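Monday, May 6, 2024
Posted by the finishing bench, Olell shop
11 shares | 2 comments

Shuffleboard table for the Drodelus job, playfield still on the long stands. Came in this morning hoping the bed had flattened itself out over the weekend. It had other plans. Straightedge shows a crown in the middle third, enough to slide a playing card under at either end but not two. The customer wants a very slight dish, so we are wrong in the correct amount and the incorrect direction.

Snugged the climate adjusters a quarter turn each, working from the center out, then left it alone. Leaving it alone is the hard part. Last October I kept going back to the Boros bed every hour with a wrench, and by quitting time I had a playfield with a personality. A quarter turn, then overnight. Write it on the wall if necessary. (It is written on the wall. The clamps are hanging in front of it.)

Humidity in the back room was 85 when I opened up. Somebody left the big door cracked, and I have a strong suspicion it was me. Dehumidifier emptied, running again, making the noise. No finish goes on anything until that number comes down and stays down.

Cradle: dry fit is good on three corners. Fourth corner has a gap on the inside where only a spider or a competitor would ever see it. I'm going to fix it anyway, but I'm going to resent it. Plane the shoulder, don't reach for filler. The gutter carpet is cut and rolled. Do not glue carpet before the playfield goes in for its test. We did that once and spent an afternoon picking fuzz out of wax.

Test pieces for the topcoat, all on maple offcuts from the same board:

Piece A, satin, three coats. Looks nice, feels nice. Weights drag a little near the end of the run, and they pull left, which I put down to the offcut sitting on a bench that also pulls left.

Piece B, the thick pour. Slickest by a mile once it was powdered. Also shows every hair, fingerprint and regret. Found a bug in it. Sanded out the bug, found the bug's friend.

Piece C, the Jirus mix, first try. Went cloudy at one edge. I stirred it for as long as the can said and then a bit longer out of spite, so I may have whipped some air in. Try again before blaming the can.

Leaning toward B for speed, with a lot more care about dust. Wet the floor first, change the shirt, shut the door, stay out. I know I will go back in to look at it. At least go back in slowly.

Inlay lines: scoring lines taped out and measured from both ends, and the two ends agree with each other, which made me suspicious enough to measure again. They still agree. Numerals are laid out but not cut. The customer's sketch has the 3 facing one way and the 2 facing the other, and I want that settled in writing before the router gets involved. Sent a note. No answer yet.

Crate cost came back at 3455 dollars with the stair carry included. I had to read it sitting down. The playfield doesn't bend around a landing and it doesn't come apart, so unless the stairs can be talked into it, that's the price. Put it on the quote as its own line so it doesn't look like we did it.

Order list: wax powder, the fine kind, and not the kind that smells like a gym. Two more adjuster bolts, as one of the spares has a chewed thread and I don't trust its sibling. Tack cloths. Masking paper. A new pencil for the person who keeps taking mine.
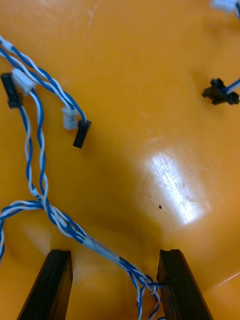 Lamp height over the playfield is the one thing still open on the Drodelus drawing, and the sketch has a single bright fixture hung over the scoring end. With a pour finish I think that's asking for trouble. Look at what light does on that glossy orange tabletop: one long diagonal streak, close to pure white in the middle, and one tiny dark speck beside it that the eye goes straight to. Put a streak like that across the three-point line and people will argue about it until closing. I'm going to suggest a longer, softer lamp with a diffuser and mock it up with piece B on the bench tomorrow, after the adjusters get their reading. Bring the tape measure back from the truck.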